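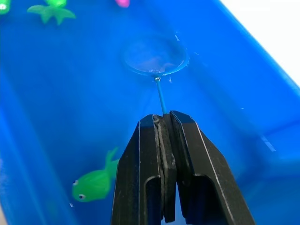

Net handle held between the two gripper fingers; toy fish in the water behind.

Jarside begins trials of Lục two-arm net sorting for Pravaritz hatchery

Gruvden, Apr 23, 2023. Jarside has begun bench trials of Lục, a two-arm sorting cell intended for the grading room at the Pravaritz ornamental fish hatchery. The present stage uses toy fish in shallow water. Live stock is excluded until the handling limits have been agreed with the hatchery's fish health lead.

Grading at Pravaritz is done by hand. Staff lift fish from a tray with a small net and place them in buckets by colour. A full grading round covers 254 trays and keeps 44 people on rota, much of it standing with wet hands and a bent back.

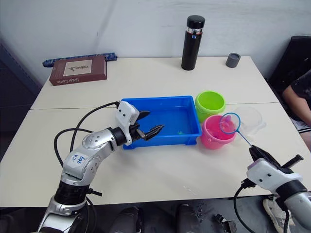
Will grading staff lose hours when the cell is installed?
Contracted hours stay the same, and time released from netting moves to water testing, feeding and final inspection.

Lục holds the same nets the staff use, so tubs and buckets need no alteration. Each arm has a two-finger gripper. Trial software has logged 3447 attempts to date, of which 251 were stopped by the operator and set aside for review. 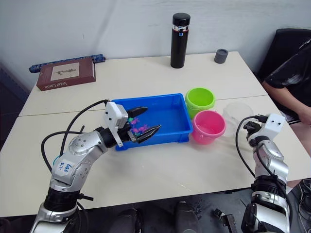
Left gripper among toy fish in the blue tray, with the buckets to its right.

"The grip on the handle is simple enough. The angle of the hoop under water takes most of our tuning," said Sang Diệp, project engineer at Jarside.

Kha Nông, grading supervisor at Pravaritz, said: "My team will decide which trays go to the cell and which stay with a person. Mixed sizes will stay with us for now."
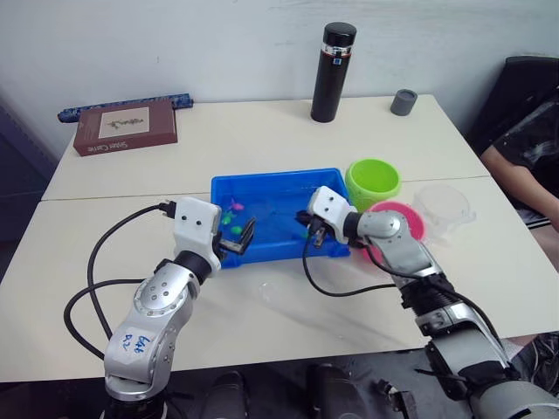
Both arms at the tray, with pink and green toy fish inside.

Two graders from each shift will be trained as cell operators. Training covers stopping and restarting the arms, changing nets and cleaning the fingers. The course starts in July at Jarside's Gruvden workshop and is paid at the normal shift rate.

Press contact: Jarside, Gruvden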